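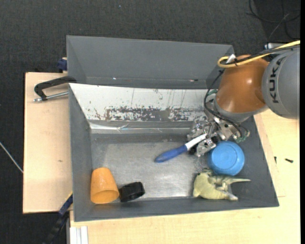 **Brown stains on the back wall of a grey bin, will anything shift them?**

**Nayeli Cuadros**

Hello all, hoping someone with more patience than me has cracked this! I've got a couple of grey bins with sloping sides that live on the wooden table and catch all the odds and ends. They came second-hand from a place in Grinitz that was clearing out, and I was so pleased to get them that I didn't look very hard at the insides.

The floor is scuffed and smudgy but I can live with that. It's the far wall that gets me. There's a band of rusty-looking brown along the lower half, all speckles and blotches, and it puts me off every time I reach in. I've been at it with washing-up liquid and the brush with the blue handle (the one with the white head and black bristles) and got precisely nowhere. Well, I got a sore wrist.

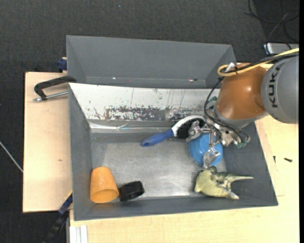

What goes in there is nothing precious, mostly things like the orange cup and the little green dinosaur, so I'm not after a showroom finish. But the dinosaur does belong to a four-year-old, and I'd like to know I'm not leaving some horrible cleaner behind for him to pick up on his fingers. Also, does it matter that I've got the back one clamped to the table? I'd rather leave the clamp on if I can clean around it.

---

**Marinho**

Try white vinegar before you spend any money. Take the bits and bobs out, lay kitchen roll along the stained part, soak it with vinegar and leave it for half an hour. It'll want to slide down a sloping side, so press it on well and top it up. Then go over it with a soft sponge, rinse, and dry it straight away with an old towel. Do a small corner first in case it dulls the surface.

If that lifts some of it, do it again! Mine needed three goes, and there's still a shadow if you know where to look. Please don't go near it with wire wool. I did that to a tray I'd had for years and the scratches hold the muck far worse than before.

Once it's rinsed a few times there's nothing left to worry about with little fingers. It smells like a chip shop for the evening, that's all.

---

**old_zirkach**

just paint it

---

**PipInTheShed**

Marinho's right about the vinegar, but I'd want to know what the brown is. If you can feel it as a rough patch with your nail, it may be the surface itself going, and no amount of soaking will bring that back. If it's smooth, it could be a mark left by something that was kept in there, and you've a decent chance. Bicarb mixed to a paste with a drop of water is good on that sort. Rinse the vinegar off first or they just fizz each other out.

Leave the clamp where it is for the wiping, but I'd slacken it for the rinse, otherwise water sits under the jaw and you'll end up with a ring on your nice table. I've got one of those.

And let your brush dry out properly before it goes back in. Bristles hold a surprising amount of water.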